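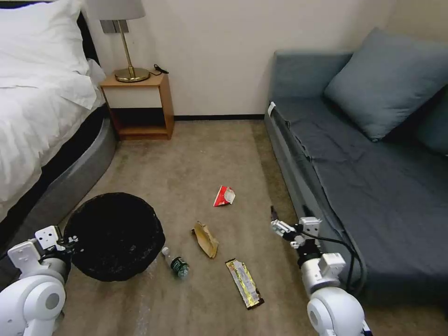 Skultenton team compares grippers on a bedroom floor

27 January 2022

Picking up after somebody is a chore most of us learned before we could tie our shoes, but it's still a pretty tall order for a pair of robot arms, and the people at Skultenton have given a good part of their winter to finding out just how tall. Their small workshop has been running a side-by-side trial of two gripper setups, one supplied by Dromgate and the other by Zelenák, with the same task for each: clear the litter off a carpet and get it into a round black bin.

The trial is made up of 80 runs, split evenly between the two suppliers. Both sets ride on the same white arms and use the same controller, and the litter is always of the everyday kind — a small plastic bottle, snack and candy wrappers, crumpled brown paper. The left arm looks after the bin and the right arm does the reaching, which the team settled on back in October after a long spell of trying it every other way they could think of (and a fair amount of good-natured arguing, we're told).

So far 54 runs are done, and the early impressions are friendly to both sides. The Dromgate fingers close more gently and do nicely with paper, while the Zelenák set has the stronger hold and is happier with a bottle. Wrappers remain a trial for everyone. They lie flat, they slide, and the shiny ones can confuse the depth camera into thinking the floor is somewhere it isn't.

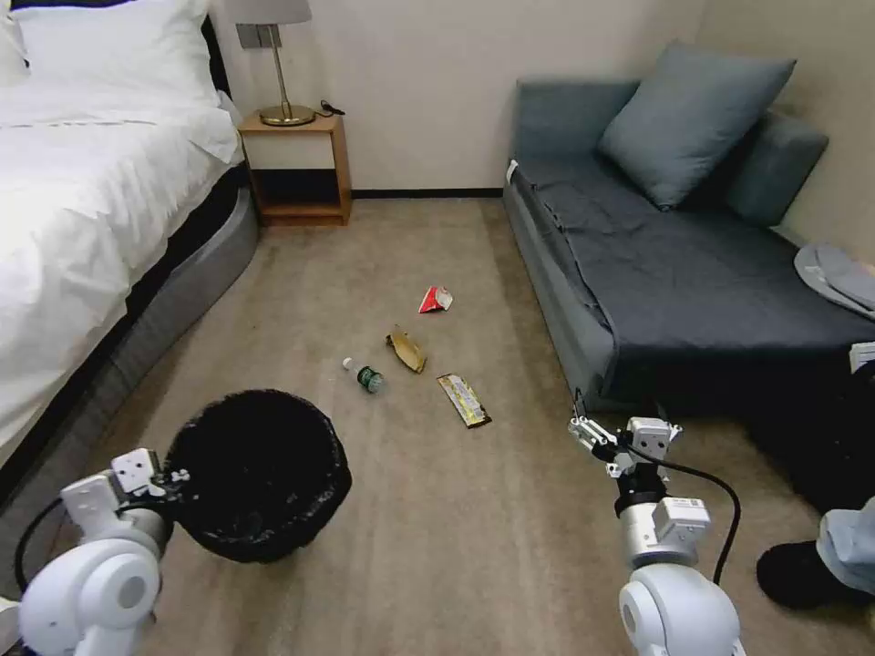 Nekholm, which wrote the software for the controller, takes a slightly different view of all this and told us that the choice of fingers matters less than people suppose. In its opinion most of the missed picks come from the arm arriving a hair too high above the carpet, and a better height estimate would help either gripper more than a new set of pads. The company is preparing an update along those lines, and Skultenton has kindly agreed to hold back the last of the runs until it's ready.
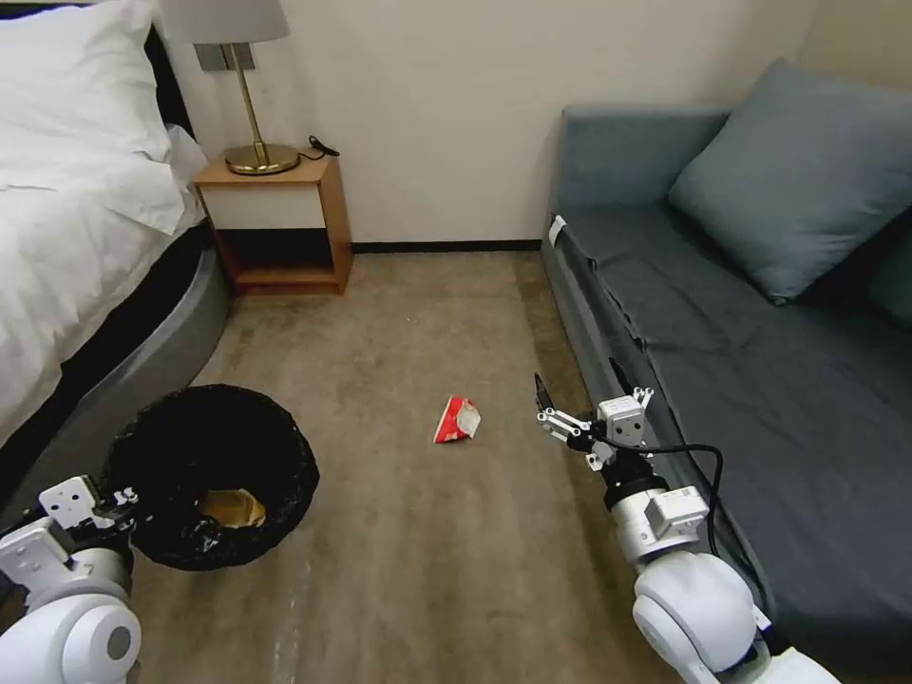 Scoring has been the other big topic in the workshop, and it took longer to agree on than you might expect. Each run is marked out of 100, with points taken off for dropped items, for nudging the furniture, and for any help from a person. An item counts only once it's in the bin, so a crumpled piece like the tan one inside the black liner earns its points, and a red-and-white wrapper still lying out on the carpet earns none, however close the fingers may be. Some on the team would like to give partial credit for a good approach, and that conversation is still going on over lunch most days.

The remaining runs will start up again when the Nekholm update has been installed, and Skultenton plans to share the full score sheets with both gripper suppliers before putting them on its website.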